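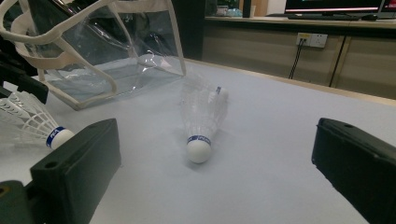 Shuttlecocks and the clear bag, on the table next to the computers.

I promised my sister a post about what I do at work now, and I have delayed it for many weeks. She thinks that I am programming robots. In fact I write very little code. I am putting shuttlecocks in a bag, and I do it by hand, with a gripper that has no robot behind it.

The idea is simple. You hold the gripper, you do the task, and the camera on it sees what the robot would see if it was holding the same gripper. After enough repetitions somebody trains a model on all this, and the robot tries to do the same. The plan for our group is 3000 demonstrations. Yesterday evening we had 2595, and I am responsible for a good part of them, also for the bad ones.

I came to this from remote control. In my first months I was driving an arm with two joysticks, in the project we called Nistor. It was good training for patience. You want to lower the hand by the width of a finger, and the arm goes down, but also a little to the left, and you have no feeling of the contact at all. One pick could take me longer than to drink a coffee. When Octavian Vasiliu, who leads our group, gave me the hand-held gripper for the first time, I finished my first pick before he finished explaining.

But the fast way has its own problems, and I want to write them down while I still remember how it is to be a beginner.

The first problem is that my hand is too clever. If I start to close the fingers in a wrong place, my wrist corrects it before I even notice. For a person this is nice. For the demonstration it is a small dirty movement, and if there are many of them the model learns to shake. Tamara Husar, who has much more experience than me, taught me to stop before every grasp, only for one breath, and then to close the fingers in one movement. She says I should move as if I am showing it to my grandfather. I still forget it after lunch.

The second problem is my head. When I work with the gripper, I look at the table with my own eyes, from above, and I see everything. The camera is low and close to the fingers. If I turn the gripper too much, the shuttlecock can leave its view, and I continue happily because I know where it is. The robot will not know. So now I try to think from the place of the camera, and I approach slowly from the front with the fingers wide open.

The bag is the most difficult part. It is transparent, it is soft, and it has another shape every time we touch it. The plastic is full of reflections, and in the recordings it is sometimes hard even for me to say where the bag ends and the table begins. The strap is better. It is thick and woven, with a clear texture, and Tamara believes the model will hold on to it like we do when we look for a bag in a dark closet. I am not so sure. Maybe it will only learn to love straps.
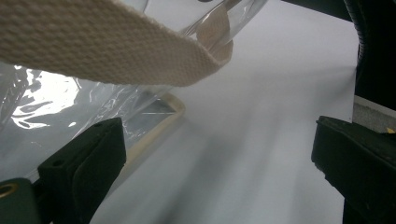
What I changed in my own way of working

I keep a small notebook next to the keyboard. Most of it is not interesting for other people, but some points I can share.

I do not make the starting position nice anymore. In the beginning I was arranging the shuttlecocks in a pleasant way, all pointing to the same side, because I like order. Willy Vanhove looked at 2 hours of my recordings and asked me very politely if I was decorating. Now I let them fall how they want, also on top of each other.

I take hold of the cork when I can. The skirt is light and it bends, and when the fingers press it too much it comes back to its form with a small jump. With the cork it is calmer. If the cork is turned away from me, I take the skirt gently and I accept that this one will be slower.

I throw away a demonstration when I am angry. This sounds silly, but you can see it in the curves. Vilém Sýkora made a plot of the speed for all of us, and my bad afternoons were there like mountains. 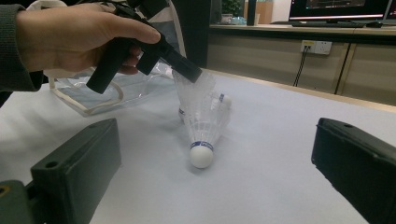

He also found that I am faster to the left side than to the right, which I did not know about myself after so many years of living in this body. So I did 100 demonstrations only toward the right side. By the end my shoulder was complaining, but the difference in the plot is smaller now.

My sister asked on the phone if it is boring. Yes, sometimes it is very boring. But there are moments when I do it really well, with one clean approach and one clean closing, and I feel a bit like when I was learning to write letters in school and one of them came out the same as in the book — and then the next one was ugly again.

We want to finish the rest before December, and after that we go back to joysticks for a few weeks, for a comparison. I am not looking forward to it. Octavian says that the joystick demonstrations have one advantage, they come from the real arm, with its real limits, and it cannot make a movement that is only possible for a human wrist. He is right, of course. I will write again when I have done both and can say which one I would choose for the bag.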